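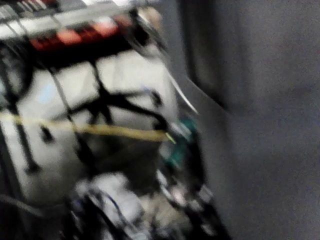
Session 31

The operator's handbook at Pondano defined a demonstration as a continuous recording of one task, begun with the arm at rest and ended with the arm at rest. Anything else was a fragment. Fragments were kept in a separate directory and were not paid.

She had been on the remote station for 16 sessions before she was given the cable task. The station was a chair, two hand controllers on counterweighted arms, a foot pedal, and a monitor showing the wrist view. The robot was a Druko with one arm. It stood in a building across the parking lot, and the delay between hand and gripper was small enough that after the first hour she stopped feeling it.

The cable task was written on one sheet. Approach the unit. Locate the yellow cable. Grasp the cable near its connector. Release the connector. Place the free end on the gray surface. Return to rest. Time limit, 40 seconds. The sheet did not say what the unit was or what it had been part of.

The wrist view was sharp when the arm was still and useless when the arm moved quickly. At speed, the cable became a band of color and everything dark behind it became one shape. New operators slowed down until they could see. Their demonstrations ran long and were rejected. Experienced operators looked before the move, committed to a path, and did not look again until the gripper had stopped.

She learned to do this by session 20. By session 25 her acceptance rate was above the threshold and she was moved to the day shift.

In session 31 the reviewer flagged a hesitation. The note gave a time code and one line: pause before grasp, no visible cause, please correct.

She replayed the recording. The arm left rest, crossed to the unit, and rotated at the wrist. The gripper opened. Then, with its fingers on either side of the cable, it held still. The hold was short. The arm then closed, pulled, placed the cable, and went home. The attempt was inside the time limit.

She opened the previous session. The same hold was there, at the same point in the approach. She went back through the week and found it in every accepted file. It was absent from her first sessions, which had been slow all the way through and had no room in them for a pause.

The controllers logged hand position separately. She overlaid the hand trace on the arm trace. The two lines agreed. The hold was in her hand before it was in the gripper, so it was not the network and it was not the servo.

She tried to remove it. She ran the approach again with her attention on the fingers, and closed early, and caught a black cable along with the yellow one. The attempt was logged as a fragment. She ran it again and closed late. Fragment. On the next attempt she stopped trying and the demonstration was accepted, with the hold in it.

She wrote back to the reviewer that the pause was a check. Before closing, she confirmed that only one cable was between the fingers. She had not known that she did this. She recommended that the handbook include it.

The reply came from Prerau, the contractor that handled training. It said that a pause could not be learned as a check unless the model could see what was being checked. It would be learned as a pause. The model would stop at that point for that length of time and then close on whatever was there. The reply was polite. Her files would stay in the set, as they had already been used.

At the end of August the trained policy was run on the Druko with the controllers unplugged. Operators were allowed to watch on the monitor at the station. She kept her hands in her lap.

The arm left rest. The view smeared, dark and white and yellow, and came sharp again with the cable between the fingers. The arm held still.

She found that she was looking for a second cable. There was none. Her right thumb and forefinger came together, and on the monitor the gripper closed.

On the second run a technician had moved the unit and pushed a black cable across the yellow one. The arm crossed, rotated, opened, and stopped over both.

She waited for it to close. The hold went past its usual length and continued. The timer on the monitor reached 40 and the run was marked failed. The fingers were still open.

She asked for the time code and wrote it down.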